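State Senate to Vote on Veto of Records Bill

The Senate returns in March to decide whether to override the governor's veto of the public records bill, which passed both chambers last session with wide support. An override needs two-thirds of each chamber. The House cleared that mark with 73 votes and sent the matter across the hall.

The bill would give agencies eight working days to answer a request for public records. The current law sets no deadline at all. In the veto message, the governor's office said smaller towns could not meet the new limit without hiring staff.

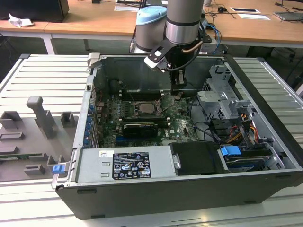 A reader in Edet wrote to say that the town clerk there already answers most requests within a week, and that the delays she has run into were all at the state level. She asked us to print the wait times by agency.

We have some of them. The transportation department closed 191 requests last year and still had 561 open at year's end – the largest backlog of any agency that replied to us. Offices in Josier and Preltley reported none open.
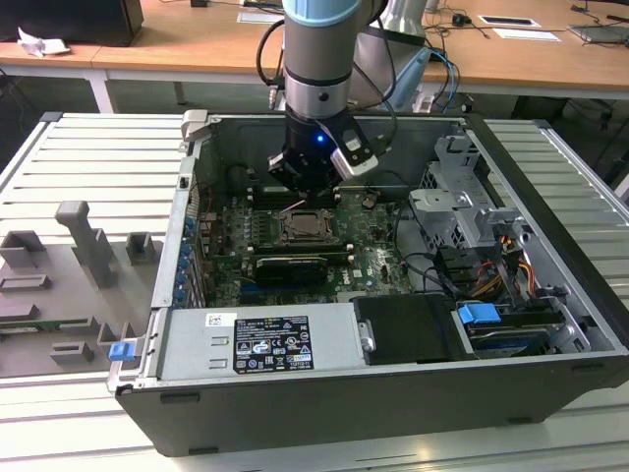 Senate leaders have not said whether they have the votes. Two members who backed the bill have since asked for a longer deadline for towns, and the senator from Lallitano plans to offer that as a separate bill if the override fails. The session opens at 10 a.m. and the gallery is open to the public.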